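Sorting Out the Bin at the Bottom of the Toy Shelf

Every house has one. Ours came from the restaurant supply shop in Kerell and was meant for bread dough, a career it held for 9 days.

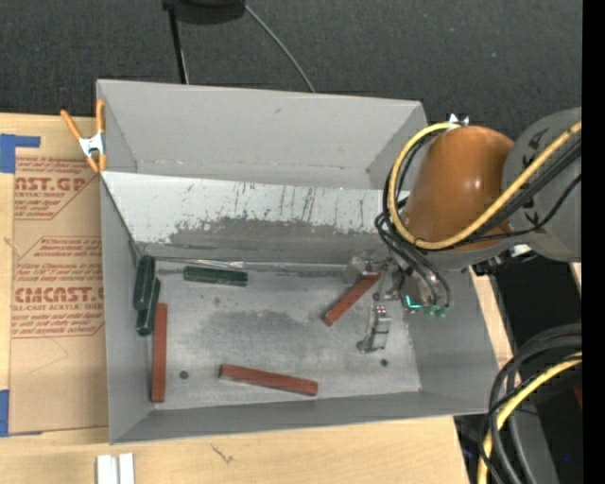

The trouble with a big bin is that it takes anything you throw at it. Blocks go in, then crayons, then half a cracker, and by August you have something closer to compost. A few habits keep ours fit for company.

Empty it all the way. Picking out the obvious trash feels like progress, but the crumbs live in the corners. Tip the lot onto an old sheet, then gather up the sheet by its edges when you're done – the grit goes outside with one shake.

Wash painted wooden blocks with a damp cloth and a drop of dish soap. Don't soak them. I soaked 37 of them once and spent the evening learning how much a block can swell. Stand them on end on a towel overnight and keep them off the radiator.

Plastic pieces can go in a mesh bag on the top rack of the dishwasher, if the maker allows it. Skip the heated dry unless you like your farm animals flat.

For gray scuffs, try baking soda and water mixed to the thickness of toothpaste. Rub gently, rinse, and test a hidden spot first. Deep scratches are there for good. I have made my peace with ours.

Old tape is worse. Warm it with a hair dryer on low, peel slowly, and go after the leftover gum with cooking oil on a rag. Wash the oil off afterward or you'll have a bin that collects lint for a hobby.

Line the bottom if you care about noise. A piece of felt cut a little small will do, and it lifts out for washing. We used the leg of a pair of sweatpants from Isalia, and nobody in the house has asked where they went.

Last thing: leave the lid off. A lid is a shelf, and a shelf fills up by dinner.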